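Repaired Things: pictures from the studio at Plalenitz

Welcome to this small gallery. My name is Liepiņa and I share a studio on the upper floor of the old dairy in Plalenitz. In August we made a big tidying of the place. Before everything is again covered with paper and cups, I would like to show what we have mended and what we have only covered with tape. I was surprised how much belongs to the second kind.

Most of the furniture came to us used. Some pieces were given, some we bought very cheap when the Tremus print shop closed. It is about five years that we work with them, and they have marks from all these years and also from the people before us. I don't want to sand away all the marks. But a splinter in the sleeve is not pleasant, and a hole in a table top is a bad place to write.

The tables

White table tops are nice in the first month. After that they show every knife, every wet glass and every pen which somebody left open. We tried filler on two of them. It held well in the small holes, but in the wide shallow ones it came out again in the winter, when the heating was on. Now we use tape. We put it in strips, each one a little over the last one, and press it from the middle to the side. A wide strip looks easier, but it catches air and then you have a bubble for ever.
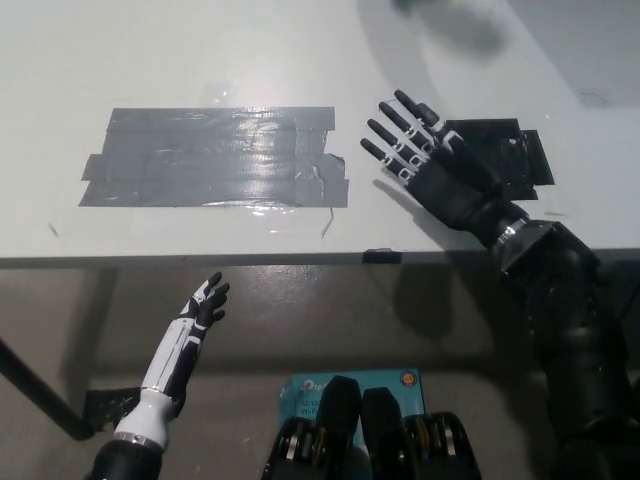

For the tape I can say that dark grey is more patient than black. It hides dust better, and when the end of a strip starts to lift you can put a new piece over it without a big difference in colour. The black one we had left from another work and we used it up on the small places. Clear tape I can't recommend for a table. It makes wrinkles, it goes yellow near the window, and to take it off you need warm water and a whole evening.

The floor

The floor is concrete, grey and shiny, and we did nothing with it except washing. It was polished before our time. In the morning, around 7 o'clock, the light comes very low over it and you see every line where a chair was pulled. We have put felt under the chairs. The felt falls off, we put it again.

The shelves

The long shelf from Tremus was made for paper, so it is deep and very strong. It is 28 centimetres between the boards, a little too low for our folders. We moved two boards and filled the old holes with wood glue and sawdust. This repair I am proud of, because you must search to find it.

The cable corner

Behind the door there was a bag with cables that none of us wanted to open. We opened it. We kept 14 cables, and the rest went to the collecting point at Drelovar, where they take such things without payment. The boxes of devices we keep flat on the top shelf for as long as the guarantee runs.

What is still waiting

One drawer goes only halfway. The window handle turns the wrong way round, but it closes, so we leave it. The door to the stairs needs paint, and I have the paint already, only the brush is hard like a stone.

If you live near and you have wooden drawer knobs in the old round form, please write to the studio. We need four, and they don't have to match.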